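Print this page | E-mail this page

Bench notebook, February 2018

Wednesday. Teleop on the kitchen task, second week of it. Ilham Saragih driving in the morning, me after lunch. Ruggiero is the station with the white table, Lendov is the server the recordings go to.

Started late. The hand controller would not pair until I had restarted the operator PC twice. The second time I pulled the USB receiver out and put it back in the front socket, and it was fine after that. If it happens again try the socket first and leave the PC alone. Homed the arm, checked the gripper opened and closed fully, checked the clock on Lendov against the station clock. They were 2 seconds apart. Reset it before recording anything, so all of today's files should line up.

Ilham's first few runs were slow but clean. She takes her hand off the controller to think, which leaves long flat stretches in the trajectory. I asked her to decide on the approach before pressing record. After that the pauses mostly went, although there is still one before each grasp. I don't want to trim those out afterwards. If the pause is in the demonstration then the policy will learn to pause, and if I cut it out the arm positions jump. Better to drive again.
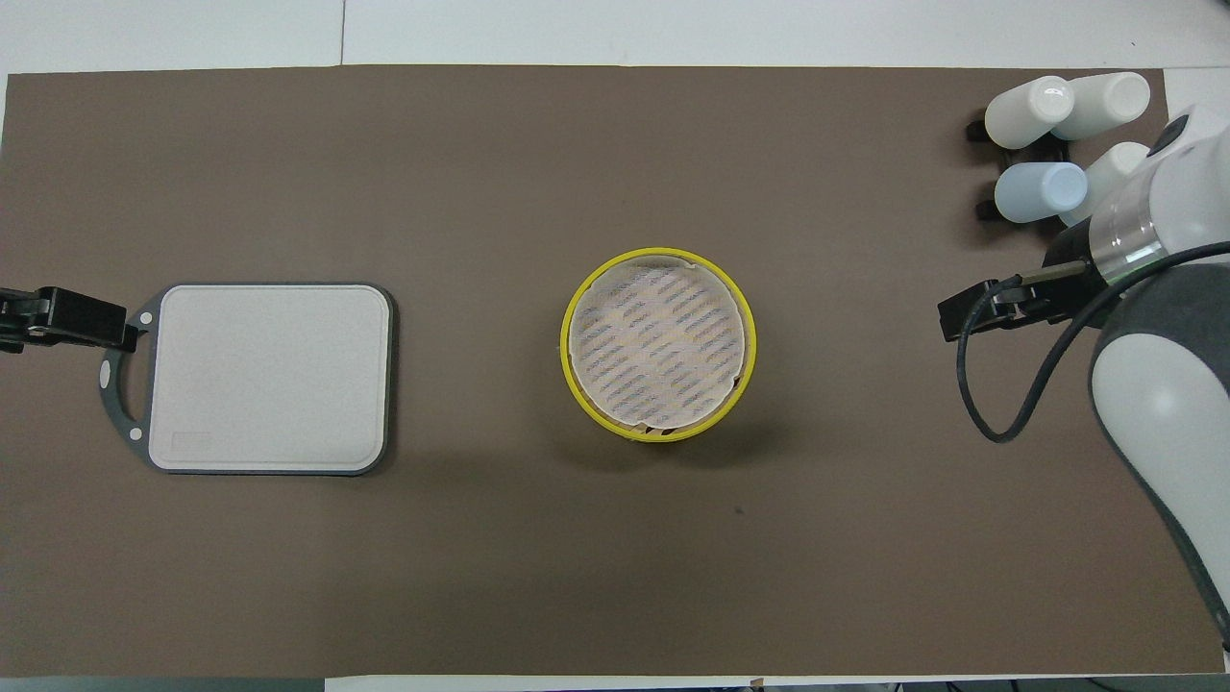
Start pose needs writing down properly, as I keep explaining it and then doing it differently myself. Arm on the right-hand side, fingers level and pointing left, well clear of whatever is in the middle. Then press record, then move. Yesterday I was starting with the fingers almost over the object and all those runs begin halfway through the reach. The yellow container goes in the centre of the brown mat, and the cutting board stays on the left with the black clamp on its handle. Leave the bottles lying where they are at the top right corner. Watch the wrist on that side when backing off, and watch the cable too: it hangs in a loop under the gripper and I would like it shorter. Will ask for a clip at the wrist, one that lets it turn.

We recorded 26 runs by the end of the day. I threw out 3. One was me closing the gripper too early, one was a dropped connection, and one was Ilham stopping because the phone rang. The rest are on Lendov under the Padodis folder, with a text file saying who drove which. Total for the task now stands at 3,573 frames short of what Stusonach asked for, which is less than a day's work if nothing breaks.

Difference between the two of us is quite marked when you plot it. Ilham comes in high and drops straight down. I come in low from the side. Both work but I doubt mixing them helps. Suggest we pick hers, as it keeps the wrist further from the table, and I will redo my share. Have told her. She says she would rather learn mine as it is quicker. Not settled.

Tried guiding the arm by hand for the last half hour, joints free, one hand on the wrist and one on the forearm. Much easier to get a natural path, and the approach angle was better than anything I managed with the controller. Trouble is my arms are in the head camera for the whole run, so the pictures are no use for training unless we replay the motion afterwards and record that. Replay was close but stopped slightly short of where I had put it. Could be the payload setting, still on the old gripper weight. Changed it, have not tried again.

To do
- payload setting, repeat the replay test
- cable clip
- print the start pose and tape it up next to the monitor
- agree high or low approach before anyone records more
- move the older runs to the archive disk before March

Recent entries
Controller dead zone, new values
Gripper finger pads worn, spares ordered
Hand guiding: first try with joints free
Naming of run folders on Lendov
Ruggiero: table levelled again

Print this page | E-mail this page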